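Clutirel's lab automation group stopped its tube-racking trial for 12 days in September after the arm pressed down on a tube that had not found its hole. The glass broke at the rim of the rack. The group's lead engineer, who asked not to be named, said the arm did exactly what it had been told.

"It had a force limit, and the limit was set for plastic tubes," the engineer said. "We changed to glass and didn't change the number. That's our fault."

The log made it worse. In 313 insertions the software had recorded 8 misses, and every one had been cleared by pushing a little harder. "We read those as successes," the engineer said. "They were warnings."

The task sounds simple – pick up a tube, bring it over the rack, lower it into a hole. Clear glass makes it difficult, the engineer said, as the cameras often lose the lower end against a dark table. 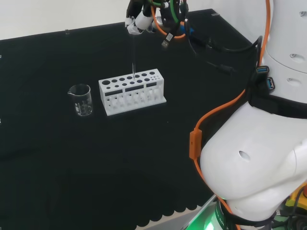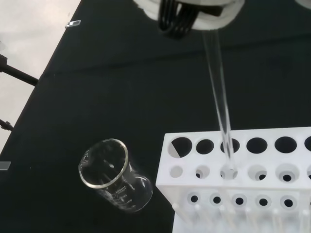 A technician at Yao, which runs the same software, disagreed that the force limit was the main problem. The trouble starts earlier, the technician said, when the fingers close and the tube tilts slightly, and a lower limit only means the arm stops more often.

The engineer accepted part of that. The arm now checks the angle of the tube before it moves down, and if it meets resistance it backs off and waits for a person. It no longer tries again by itself.

"People hated the waiting at first," the engineer said. "I'd still take a stopped arm over glass on the table."

Clutirel has since logged 223 insertions under the new settings. The tilt check will go into the next Katach release – the date has not been set.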